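Folding and putting away T-shirts: your questions

These are the questions customers put to us most often at Brurulia, by email and over the counter. Answers were checked by Detlef Haberkorn, who runs our folding table.

Do I need to iron a T-shirt before folding it?

No. Smooth it with the flat of your hand from the collar down to the hem, then from the middle out to the sleeves. Small wrinkles across the body will mostly settle once the shirt is in a pile. Deep creases need a warm iron on the inside of the fabric. Keep the iron away from any print.

What sort of surface is best?

A table at hip height with enough room for the whole shirt and a bit over. A bed is too soft, and the fabric drags on the cover when you turn the sides in. Our Jalline table top is 80 cm deep, enough for adult sizes laid lengthways. If yours is narrower, lay the shirt sideways.

Should the shirt be face up or face down?

Face down if you want the front showing when you finish. Lay it out fully before you make any fold, and pull the side seams straight.
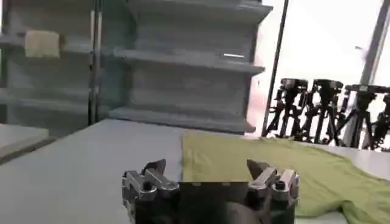
Once the sides are straight, fold one side in towards the middle and turn the sleeve back on itself. Do the same on the other side so that you have a long strip of even width. Bring the hem up to just short of the collar, then fold in half again. For a drawer, fold in thirds instead and stand the shirt on its edge.

My piles keep falling over. What am I doing wrong?

Usually the shirts have been folded to different widths. Use a piece of stiff card as a guide and take it out before the last fold. Heavy cotton goes at the bottom. We stop at eight shirts to a pile on open shelves.

Can I keep folded shirts on open shelving?

Yes, if the room is dry and out of direct sun. Dark and bright colours can fade along the fold if they sit near a window for months. Move the bottom shirts to the top now and then. Grunia shelf liners fit our 76 cm shelves and can be trimmed with scissors.

Can I fold shirts straight from the tumble dryer?

Let them cool first. Check the collar and the underarm seams, as these hold damp longest.

Do you sell the folding card separately?

Yes. It is made for us by Bartoš and comes in 2 sizes, adult and child. Ask at the till or add it to any online order.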